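Besuchsbericht: Handgeführte Greifer im häuslichen Umfeld – Informationsbesuch in Ercombe

Im Rahmen der Beschaffungsplanung für das kommende Haushaltsjahr hat die Fachstelle Ausstattung des Ausbildungszentrums Ororville am 21. März 2026 die Arbeitsgruppe Jurić in Ercombe besucht. Gegenstand des Besuchs war die Frage, ob die Anschaffung handgeführter Greifer für den Ausbildungsbereich Robotik sinnvoll ist und mit welchen Folgekosten gerechnet werden muss. Grundlage bildete der im Januar beschlossene Ausstattungsrahmen.

Die Vorführung fand in einem eingerichteten Wohnraum statt. Gearbeitet wird dort am Boden, mit Spielzeug und Behältern, wie sie in jedem Haushalt vorkommen. Für die Planung ist dies insofern von Belang, als ein eigener Laborraum zunächst nicht angesetzt werden muss.
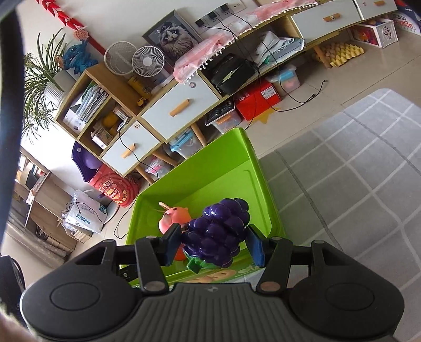
Nach Auskunft der Gastgeber liegt der Stückpreis eines Greifers in der bei Drundex bezogenen Ausführung deutlich unter dem eines stationären Arms. Das vorliegende Angebot umfasst vier Geräte einschließlich Ersatzbacken zu einem Gesamtpreis von 4000 Euro. Nicht enthalten sind Datenspeicher, Transportkoffer und die Einweisung des Lehrpersonals. Für die Fingerauflagen, die als Verschleißteile gelten, empfiehlt die Arbeitsgruppe eine jährliche Rücklage von 80 Euro je Gerät. Die Lieferzeit wurde mit 60 Tagen angegeben.

Ausführlich erörtert wurde die Beschaffung der Übungsgegenstände. Die Gastgeber raten davon ab, hierfür Fachkataloge heranzuziehen. Unterschiedlich geformte Spielzeugteile aus dem Einzelhandel genügen für den Einstieg und können aus dem laufenden Verbrauchsmitteletat bestritten werden – ein gesonderter Antrag entfällt damit.

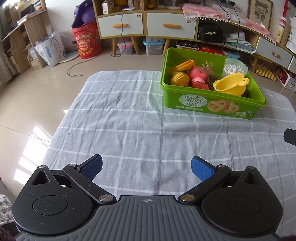
Greifer mit blauen Fingerauflagen; auf dem karierten Tuch eine grüne Keksdose mit Spielzeugteilen.

Offen blieb die Frage der Wartung. Ein Wartungsvertrag wird derzeit nicht angeboten; kleinere Reparaturen an den Gelenken führt die Arbeitsgruppe selbst aus. Die Fachstelle wird prüfen, ob die eigene Werkstatt diese Arbeiten übernehmen kann.

Es wird vorgeschlagen, zunächst zwei Geräte zu beschaffen und die übrigen Mittel bis zum Abschluss des ersten Ausbildungsabschnitts zurückzustellen. Bei Drundex ist hierzu ein angepasstes Angebot einzuholen, das die Einweisung als eigene Position ausweist.

Fachstelle Ausstattung, Ausbildungszentrum Ororville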